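Subject: Re: [brasamton-growers] Citrus under cover through the winter

Martti Kuusisto wrote:

> I have a lemon and two small oranges in the lean-to on the north side of the yard. Last January they dropped most of their leaves, though the thermometer never went below 8 degrees. I watered them every week and kept feeding until the new year. Should I be heating the place more? The lean-to at Mrema has a fan heater and theirs look fine, but I don't want the bill.
>
> Also, does anyone still have the Julten feed, or has the shop stopped selling it?

Martti,

I don't think heat is your trouble. Eight degrees is enough for a lemon that is resting, and oranges will put up with it as well. What they dislike is warm air and cold roots at the same time. If the sun gets on the glass at midday the leaves start to work, but the pots are standing on a cold floor and the roots can't keep up, so the tree drops leaves. Mine did this two winters running before I put the pots up on slatted staging.

Weekly watering is too much at that temperature. From November I lift each pot and only water when it feels light, which can be as little as once in three weeks. Then I soak it properly and let it drain. Don't leave water in the saucer.
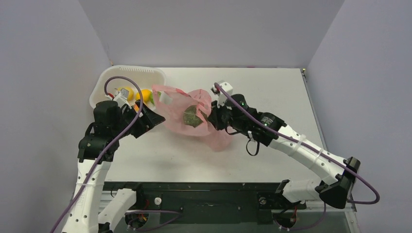

I would also stop the feed earlier. I go over to a winter feed in October at half strength and give it with every second watering. The Julten is still to be had, but only in the large tub. I have more than I'll use and can bring you a jar to the next meeting.

On light, a north-facing lean-to is hard going. If you have a south window in an unheated room, the lemon would be better there, even if it looks a bit odd in the house. Wipe the leaves while you're at it. Scale insects like a sheltered corner and you will find them along the middle rib on the underside.

If you stay with the lean-to, get something under the pots – a sheet of insulation board 50 mm thick does well – and open the door for an hour on bright days. Fleece over the top at night is cheaper than a heater.

The lime is another matter. You didn't say you had one, but Ganeo Nursery has them in again and I know you were tempted. They want it warmer than the lemon, and I lost mine at a temperature the others didn't notice.

Don't prune anything until you see new growth in spring. Bare twigs often shoot again, so scratch the bark first and leave it alone if it is green.

Regards,
Alan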